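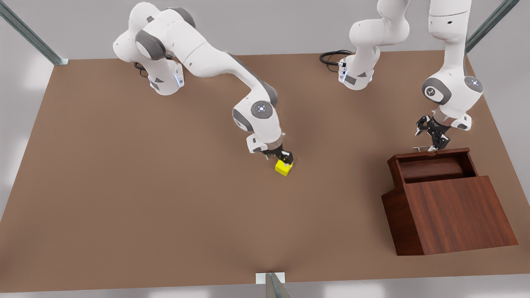
Looking After Your Stage Gear at Home

Most working comics and small touring acts store everything they own in a spare room, a hall closet or the trunk of a car. The tips on this page come from performers who play clubs, libraries and school gyms and do their own washing, mending and packing. None of it calls for special equipment.

Stage clothes

Hang the jacket up the night you get home, even if it is two in the morning. Put it on a wide hanger, away from the closet, with a window open or a fan going. A jacket shut in a garment bag while it is damp will smell by the next show.

For sweat smell in a jacket that can't be washed, mix equal parts cheap vodka and water in a spray bottle and mist the lining under the arms. Try it on a hidden seam first. Let it dry completely before you wear it.

Makeup on a collar comes out best before it meets water. Rub in a little plain dish soap with your fingers, leave it for 20 minutes, then rinse from the back of the fabric with cool water. Repeat if there is still a shadow. Don't put the shirt in the dryer until the mark is gone, as the heat will set it.

Buy two of any shirt you rely on. Apinya Rattanakul wore the same green bowling shirt through 166 shows of her one-woman hour, and when the yoke finally split there was no replacement to be found. She had a copy made from the pieces and it cost more than the suit she wears now.

Shoes: stuff them with newspaper after a show and change the paper in the morning. If they squeak on a wooden stage, take out the insole, shake a little talcum powder underneath and put it back. Scuffs on black leather can be hidden with a black marker and then polished over.

Wigs and hats

Wash synthetic wigs in cool water with a capful of mild shampoo. Swish, don't rub. Roll in a towel, then dry on a stand or an upturned jar, never on a radiator. Comb from the ends up once it is dry.

Store hats upside down on the crown. A felt hat that has gone out of shape can be steamed over a kettle and pushed back by hand. Keep your fingers out of the steam and work on one section at a time.

Props

Put your name and phone number on every prop, on the underside or inside. Clear nail polish over the ink stops it from rubbing off. Props get left behind in greenrooms all the time, and a rubber chicken with no name on it belongs to whoever finds it.

Foam props tear at the corners first. Contact cement made for foam will hold them. Coat both sides, wait until they are tacky, then press. Ordinary super glue dries hard and the foam will rip again next to the repair.

Breakaway items should be kept in an egg carton or a box with dividers, with the lid taped. Mark the box on all four sides so that it gets read whichever way it is stacked.

If you use food in your act, mix it at home and travel with it in a cooler. Shaving cream pies hold up longer under lights than whipped cream but they sting the eyes. Rutilio Olvera's slapstick double act uses instant vanilla pudding thickened with extra powder, which stays on the plate through a chase and washes out of cotton with cold water. He makes it in the afternoon and gives it a stir before he leaves the house.

Notebooks and set lists

Write in pencil or waterproof ink. Gel pen runs the first time somebody puts a glass down on the page.

Number your notebooks on the spine and write the months they cover inside the front cover. Photograph each page when the book is full. Csaba Barta has 1,614 index cards going back to his first open mics, and he keeps them in shoe boxes sorted by subject, with a bay leaf in each box for the silverfish. The bay leaves may or may not do anything. What has made a difference is keeping the boxes on a shelf and off the basement floor.

A notebook that has gotten wet should be stood on end and fanned open, with paper towels between the wettest pages. Change the towels every couple of hours. If there are too many wet pages to deal with, put the whole book in a freezer bag and freeze it until you have a free afternoon.

Microphone and cables

Unscrew the grille, wash it in warm water with a drop of dish soap, and scrub with an old soft toothbrush. Let it dry overnight before it goes back on. Don't put water near the rest of the microphone. Wipe the body with a barely damp cloth.

Coil cables over and under, and fasten them with a hook-and-loop strap. Tape leaves a sticky patch that picks up carpet fluff. If there is already a sticky patch, rubbing alcohol on a rag will take it off.

Packing the car

Load in the reverse of the order you'll need things. Costume last, next to the door. Keep a small bag within reach of the driver's seat with safety pins, a lint roller, black thread, a spare shirt, throat lozenges and a phone charger.

Fathima Weerakoon drove 395 miles to a fall festival in Skarumdale one October with her puppet case lying flat under two suitcases, and spent the hour before curtain straightening a neck rod with borrowed pliers. Puppets and dummies travel upright, belted in if there is a free seat, with a pillowcase over the head to keep the paint clean.

When you get home, empty the car that night. If you can't face all of it, bring in the food, the damp clothes and anything with batteries in it.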